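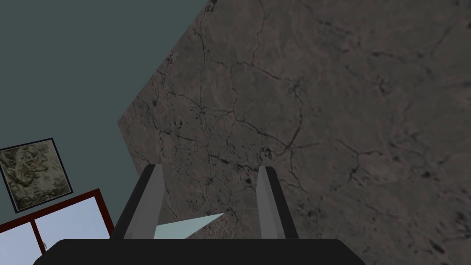 **Ticket: card reads fine in the camera, import stops at photo 89**

Opened August 27, 2022

Hi Perkonetti support! I shoot sports and the odd wedding out of a small studio in Sundton, and I've been using your import tool for ages without a hiccup. Yesterday I came home with 500 raw files from a rowing meet at Pliltstead, plugged in the card reader, hit Import All, and it quit at photo 89. No error box, the bar just sits there (I let it sit through dinner). The fan on the laptop keeps going, so it's doing something, I just don't know what.

What I've tried so far:

- Restarted the program, then the laptop. Same spot both times.
- Swapped the USB cable and moved to the other port. Same.
- Put the card back in the camera and scrolled through every shot. They all open and zoom okay, including 89 and 90.
- Copied the whole card to the desktop by hand. That worked! All 500 came across.
- Imported from the desktop folder. Stops at 89 again, grrr.

So I'm guessing the card and the reader are off the hook. I have 2 catalogs, and the old one does the same thing.

**Update, same evening**

Okay, I got a bit further. I pulled photo 90 out of the folder and the import ran right past where it used to stop, then hung again later on. Pulled that one too, and so on, until I had 4 files sitting in a folder of their own and everything else was in. All four were shot in burst mode with a voice memo attached (I was mumbling lane numbers to myself between races). I moved the little sound files somewhere else, tried the four photos again, and in they went.

I'd still like the memos to come in with the pictures, because that's how I do my captions for the Halim rowing club, and typing them up from a pile of loose sound files is no fun at all. I recorded memos on the same camera at the last meet and those imported fine, so maybe it's something in the newest update?

I can send you the four photos with their sound files, just tell me where to upload them. I'm leaving the ticket open for now and keeping the card as it is, so I can run any test you like on it.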